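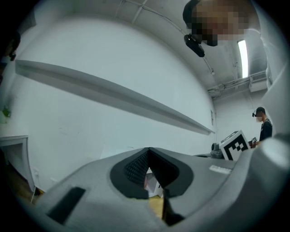
How deep does a wall shelf need to be before people use it for everyday storage? In our interviews, most residents put the limit at the depth of a paperback lying flat, and treated anything narrower as a place for display.

4.2 Narrow shelves and the use of the floor

The rooms in this part of the study were visited in June, in apartments and small work rooms in the Lins and Brustano buildings. We asked 34 residents to talk us through where they put things down when they came in, where those things went later, and which surfaces they thought of as storage. All of them named closed furniture first. Cabinets, drawers and closets came up without prompting, while wall shelves were usually mentioned only after the interviewer asked.

This was the case even where the shelf was the longest piece of furniture on the wall. Figure 3 shows a room of this type. The walls are white, and a long, narrow white shelf runs across one of them, with a small pale panel or switch plate on the wall near its end. Leaves of a plant show green against the wall, and a thin conduit pipe runs along the ceiling. The floor is light in color. Residents of rooms with white shelves on white walls often described them as part of the wall. One said she had lived with hers for a year before it occurred to her to put anything on it besides a postcard.

Depth was the main complaint. Residents said that a narrow ledge would take keys, mail stood on edge, a phone or a small pot, and that a box of any size felt unsafe on it. Boxes therefore went on the floor, most often against the wall under the shelf. We recorded this arrangement in 19 of the homes. In a few, the boxes had been there since the resident moved in and were still taped shut.

Height mattered less than we expected. The shelves had been put up by the building owner, and residents could not move them. Taller residents found them convenient and shorter ones did not, but the two groups kept much the same kinds of things there. What did make a difference was whether the end of the shelf was close to a switch or a door. Small items that were picked up every day collected at that end, and the rest of the length was used for objects that stayed put for months.

Plants were a special case. Several residents kept one near the shelf and not on it, on the grounds that watering would mark the paint. Where a plant did stand on the shelf it tended to take the middle, and residents then arranged other things to either side.

Coding of the interview notes was done separately by Valquíria Cordeiro and Kátia Miranda, using the Jondetti scheme described in Section 3. The scheme has one code for "display" and one for "storage," and shelves were hard to place under either. A bowl of coins was coded as display by one reader and storage by the other. We settled such cases by how often the resident said the object was touched: daily use was coded as storage, all other use as display. Under this rule, the near end of a long shelf and its far end could receive different codes, and we let both stand.

Cabinets gave no trouble of this kind. Residents knew what was in them, at least in general terms, and only a few opened the doors to check before answering.

Figure 3. White-walled room with a long, narrow wall shelf.

The next section turns to rooms in the Devow building, where the shelves are deeper and were chosen by the residents.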